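4.2 Rehearsing the shift in simulation

The kitchens at Prarwood are run by small crews, and before we arrived most of the work on a shift was split by habit. Whoever opened the building also wiped down the counters, put bottles back and checked the floor before the first deliveries. When Altau agreed to bring a two-armed robot into this routine, the crews asked for one thing above all: to see it at work in a room before it came into theirs. We were delighted by the request, and it shaped everything in this section.

We therefore built the rehearsal room first and the work plan second. Staff sat with us at a screen in the break room on Wednesday afternoons, in groups of up to 8, and went through runs from several viewpoints. They could stop a run at any moment and talk about what they saw. Some of the best comments came from the close views at the grippers, which we had almost left out because they show so little of the room. Crew members liked them for exactly that reason. With the counter and the walls out of the way, they talked about fingers, gaps and reach, and about what they themselves do with their hands when they pick up something small.
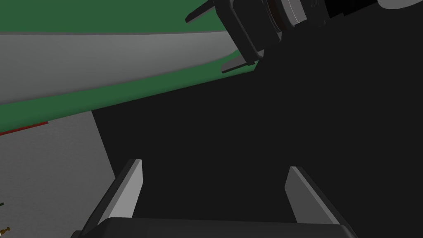
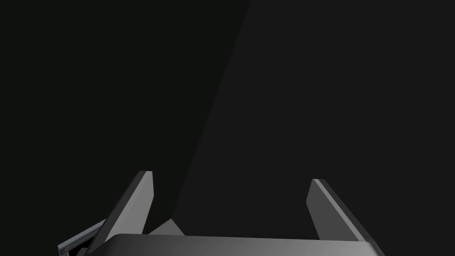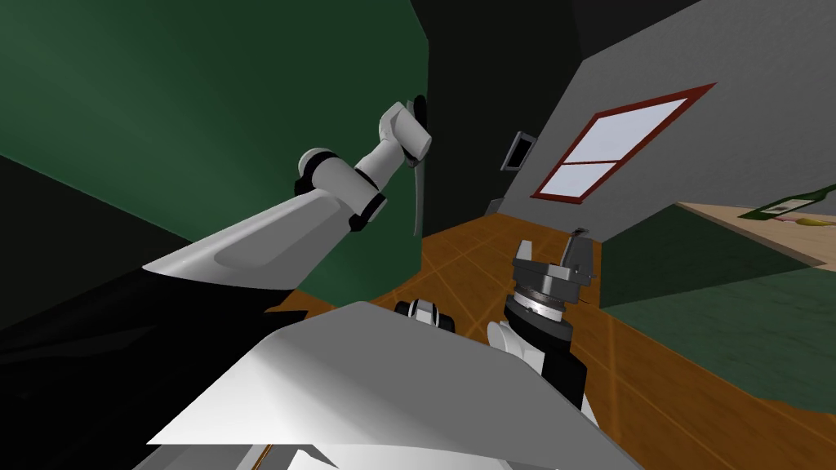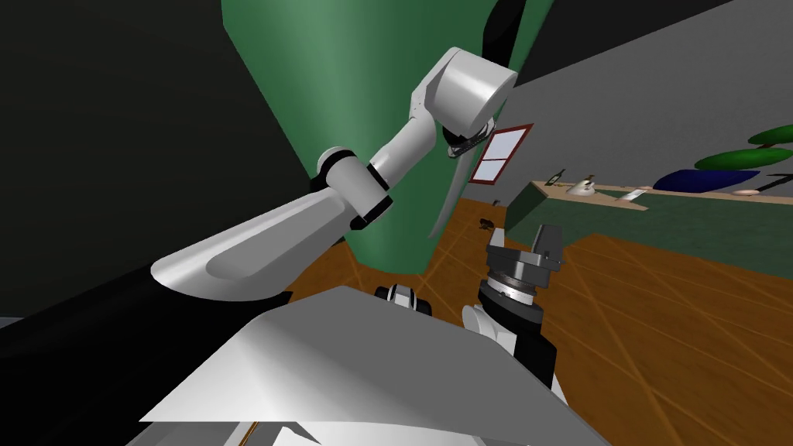

Figure 4. Views from the simulated rehearsal room.

The wide views led to a different kind of talk. People with years in a kitchen read a room quickly, and they began planning around the robot within minutes. Where would I stand? Who gets the counter while the arms are out over the floor? Can I walk behind it with a tray? We had prepared a list of questions about trust and comfort, and we dropped most of it after the second session. The crews were already asking better ones!

Three changes to the plan came directly out of these sessions. The first concerned the handover. Our draft had the robot working alone until the crew came in, with a short written report waiting at the door. Crew members wanted a spoken handover instead, the same kind they give each other, and they wanted the outgoing person to walk the room before signing off. We rewrote the opening routine to fit.

The second change was about who may stop the machine. Under the draft, only the shift lead could pause a run. Every group objected to this – several of them loudly – and in the final plan anyone in the room may pause it without giving a reason. Shift leads told us later that this took a load off them as well.

The third was smaller but dear to the people who raised it. Items that belong to a person, such as a mug or a lunch, are left where they are. The robot skips them and moves on. In the scheduling tool, Mastent, this became a simple rule that staff can edit themselves, and they have done so with great energy.

We ran 4000 rehearsals in total, of which 2000 used the revised plan. Task results are reported in Section 5. For the present section the more interesting outcome is how the job descriptions moved. Before the rehearsals, "cleaning up after the robot" appeared in nobody's duties, although everyone expected to be doing it. It is now a named task with time set aside for it, and it rotates through the crew along with the rest of the opening work.

The sessions at the Bach site followed the same format, with 2 differences. Crews there work nights, so we met them at the end of a shift, and they had used an automatic floor cleaner before. Their questions were shorter and more practical from the start. They wanted to know how long a pause lasts, where the spare parts are kept, and whether they would be the ones to train new hires on it. That last question had no answer in our plan. It does now, and the training hours are paid.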